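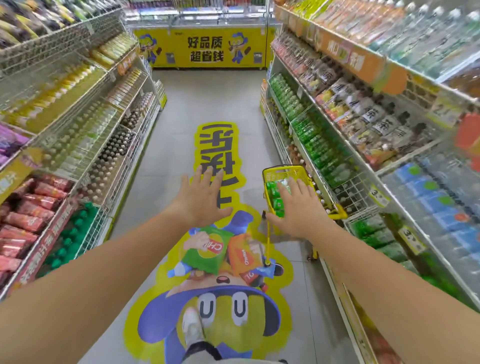

Werkstattbuch, April, Finnenkasten am Zotdale

8:40 Uhr. Auftrag 392, Longboard Zotdale, Polyester, Mittelfinnenkasten ausgerissen. Besitzer: Gervasio Vergara. Laut Zettel von der Annahme »kleiner Riss hinten«. Der kleine Riss läuft an beiden Längsseiten des Kastens entlang, und wenn man an der Finne wackelt, wackelt der Kasten mit. Gervasio war damit in Fodutholm auf der Sandbank. Die Sandbank hat keinen Zettel bekommen.

Gewicht vor der Trocknung notiert, steht auf dem Klebeband am Tail. Bitte nicht wieder abziehen, Dario.

Feuchte: beim Andrücken kommt vorne links am Kasten Wasser heraus, leicht salzig (ja, probiert, ja, ich weiß). Lag jetzt die ganze Woche mit der Finnenöffnung nach unten im Trockenregal. Am Schaum selbst ist eine gelbliche Zone zu sehen, zwei Finger breit. Die muss raus, da hält kein Harz der Welt.

9:15 Uhr. Kasten herausgefräst. Schablone vom alten Gentile-Kasten passt nicht, der hier ist an den Enden runder. Habe die Schablone trotzdem genommen und die Enden von Hand nachgeschliffen, was genau so lange gedauert hat wie eine neue Schablone zu bauen. Fürs nächste Mal: neue Schablone bauen. Steht so übrigens auch im Eintrag vom Februar.

Frästiefe in drei Durchgängen angefahren. Beim letzten lag die Absaugung neben der Fräse statt daran. Staub entsprechend. Liliana kam kurz herein, sah mich an, ging wieder.

Unter dem Kasten am Stringer eine alte Reparatur gefunden, von der auf der Auftragskarte nichts steht. Microballoons mit viel zu wenig Harz, lässt sich mit dem Fingernagel herauskratzen. Wer das war, hat es wenigstens schön überlackiert. Alles bis auf festen Schaum ausgeräumt, Stringer ist gesund.

10:30 Uhr. Trockenpassung. Neuer Kasten sitzt, ringsum Luft für eine Lage Glas. Längsachse gegen den Stringer geprüft, beim ersten Mal schief. Beim zweiten Mal auch schief, aber in die andere Richtung. Dann gemerkt, dass die Messlatte einen Schlag hat. Messlatte in den Abfall, Stahllineal von Ubaldo geliehen. Er möchte es zurück, er hat es zweimal gesagt.

Seitenwinkel mit eingesetzter Finne und Anschlagwinkel: 90 Grad zur Unterseite, links und rechts gleich. Wichtig, die Finne beim Prüfen wirklich festzuschrauben. Wer sie nur hineinsteckt, misst vor allem seine eigene Zuversicht.

11:10 Uhr. Harz angesetzt. Nivex, Laminierharz, Härter 2 Prozent. In der Werkstatt ist es kühl, Assunta wollte auf 3 Prozent gehen. Haben wir diskutiert. Mein Argument: großer Klumpen Harz in einer engen Tasche, der heizt sich selbst, und beim Softtop-Umbau im Herbst hatten wir deswegen einen braunen Rand im Schaum. Ihr Argument: sie will heute noch nach Hause. Geblieben bei 2, dafür den Heizstrahler mit ordentlich Abstand dazu.

Reihenfolge, damit es jemand nachmachen kann:

Öffnung des Kastens und Schraubenkanal mit Band abkleben, auch die Stirnseiten.
Tasche satt mit reinem Harz einstreichen.
Glasstreifen einlegen, tränken, Überstand nach außen klappen.
Angedicktes Harz auf den Boden, weniger als man denkt.
Kasten von hinten nach vorn eindrücken, dann Finne samt Winkel ansetzen und erst danach beschweren.
Überquellendes sofort mit dem Spachtel weg.

Beim vierten Punkt habe ich mehr genommen als man denkt. Der Rest ist auf dem Bock und auf meinem linken Schuh. Der Schuh ist jetzt wasserdicht.
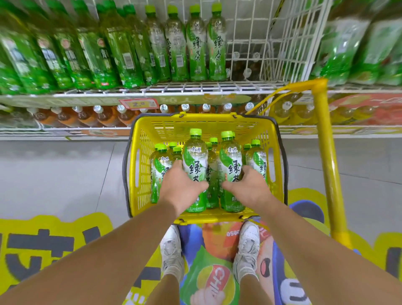
Grüner Tee im gelben Einkaufskorb.

13:20 Uhr. Gelzeit war in Ordnung, Harz um den Kasten handfest, keine Verfärbung. Mit der Hand drübergefühlt: lauwarm. Assunta hat »aha« gesagt. Ich deute das als Zustimmung.

Überstand mit dem Hobel angekantet, solange er noch gummiartig war. Das geht in einem Zehntel der Zeit, wenn man den Moment erwischt. Dario hat ihn an der Nose von seinem Fish heute verpasst und schleift dort noch.

14:00 Uhr. Decklage: ein Oval über den ganzen Kasten, darüber ein größeres. Fasern am Rand ausgefranst, damit die Kante nachher nicht als Stufe dasteht. Unter dem größeren Oval eine Luftblase Richtung Rail, mit dem Cutter eingeschnitten und Harz nachgedrückt. Unter Streiflicht noch zu ahnen. Gervasio wird sie finden, er findet alles außer Sandbänke.

15:45 Uhr. Heißlack-Schicht drauf, Kanten mit Band abgesetzt, Band gezogen, bevor es zu fest wurde. Einmal in diesem Monat rechtzeitig.

Danach Kleinkram:

Schwingschleifer: Teller eiert wieder. Ubaldo meint, das Lager. Ich meine, der Teller. Wer zuerst recht hat, bestellt.
Schleifpapier 120 ist fast alle, 80 haben wir für zwei Generationen.
Aceton-Kanister war offen. Ich nenne keine Namen, aber der Deckel lag auf Darios Bank.
Leihboard 93 aus der Schule ist zurück, Leash-Plug locker, Wachs in einer Stärke, die man eher vom Hufschmied kennt. Liliana kratzt morgen ab und schaut, ob darunter noch ein Brett ist.

Offen bei 392:

Kasten mit dem Cutter öffnen und Schraubenkanal prüfen, ob Harz hineingelaufen ist. Vorher keine Finne eindrehen.
Planschleifen, 120 dann 240 nass, nicht durch die Lage gehen. Am Rail ist sie dünn.
Danach wiegen und mit dem Wert auf dem Band vergleichen.
Gervasio anrufen wegen der alten Reparatur. Er soll sagen, ob er davon wusste. Falls nein, hat er das Brett von jemandem mit gutem Lack gekauft.
Mindestens eine Woche kein Wasser. Letztes Mal stand er nach zwei Tagen da und hatte den Neopren schon an.

17:30 Uhr. Heizstrahler aus, Tor zu. Ubaldos Lineal liegt in der oberen Schublade und hat jetzt am Ende einen kleinen Tropfen Nivex. Geht mit dem Stechbeitel ab, mache ich morgen, bevor er kommt.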